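Boards > Kitchen Table > Bread & Baking > Stale loaves

New posts Members Search Log in

nidia_flores
12/12/18
My sourdough goes hard by day two, and I hate throwing it out after all that loving care! My grandmother kept hers in a cloth bag and it lasted the week — or so I remember it. What do you all do?

Alper K.
Welcome, Nidia! Slice it and freeze it the day you bake. I've done that since November and haven't wasted a crumb.

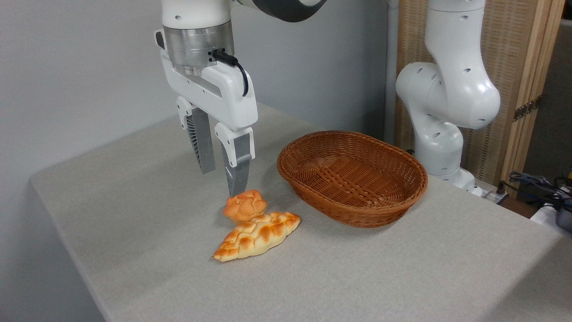 liudmyla_m
Do you thaw the slices first? I toast mine straight from the freezer, a little longer than fresh.

Alper K.
Same in our house, on the low setting.

SukranT
I have to disagree, dear friends. Freezing is fine for toast, but it dulls the crust. I keep mine cut side down on the board under a towel, and day three is soup day anyway.

nidia_flores
Soup day, I love that! I'll freeze half and try the towel with the rest.

We use cookies to keep you logged in. Accept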